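Lenderel Support — Simulation Kits
Ticket: Two-arm tabletop kit, trial licence
Raised by: Oduor Muriithi, Mahasneh
Product: Prerkeck simulated bench, pot and fruit task
Opened: 2020-04-20
Status: Closed, one item passed to development

Problem as reported

We are trying the kit for 30 days before deciding whether to buy it. The install went through and the pot and fruit task loads. After moving to the March build, the wrist view no longer matches what the setup guide leads us to expect. The overhead view seems fine. We ran the task 70 times overnight and 41 runs were marked as failed with the message "target not in wrist view". The arms do not throw a fault. I have not changed the object files or the table height.

Wrist view saved at the start of a failed run:
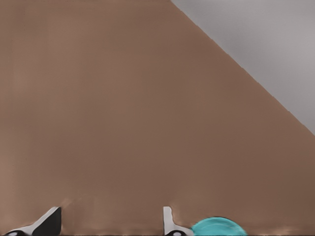 Reply from support

The failure message comes from the start check, before any grasp is tried, so it tells you nothing about the gripper or the grasp settings. The check looks for the target inside the middle part of the wrist view. In your saved view the only thing near the target zone is the turquoise curve at the bottom, next to the right-hand finger, and most of the rest is bare table. That is too low for the check to accept. We see the same result here when the March build is run with the older start pose file, which the updater leaves in place if it finds one.

Please do the following and report back.

1. Close the simulator.
2. In the task folder, rename the start pose file. Do not delete it yet.
3. Start the simulator and choose Reset task. A new start pose file will be written.
4. Send us the overhead view with both arms at their start pose.
5. Run the task 3 times with the start check on.

Reply from Oduor Muriithi

Steps done. The old pose file was dated before the update, so the updater did leave it. All 3 runs got past the start check. Overhead view attached as asked. I also had to reload the licence after step 3, which is not in your list.
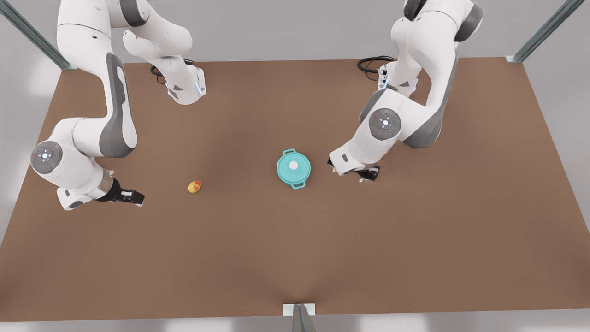
Does the start pose file have to be replaced on every machine that uses the trial licence?
Each machine keeps its own copy, so the file has to be renamed and rewritten on any machine that was updated to the March build. Machines with a fresh install already have the right one.

Further notes from support

The licence reload after a reset is a known fault and has been passed to development under item 99. It does not affect saved runs. Runs that failed the start check are not counted against the trial allowance, and we have put the 41 back.

If you have written your own tasks, check their start poses too. Reset task only rewrites the ones that came with the kit. The Staltton gripper add-on has a separate pose file and was not touched by this update.

Reply from Oduor Muriithi

Second machine done the same way, and it is past the check as well. We have no tasks of our own yet. Happy for this to be closed. Please add the licence reload to the setup guide — it took me longer to find than the pose file did.

Ticket closed by support. Guide change requested.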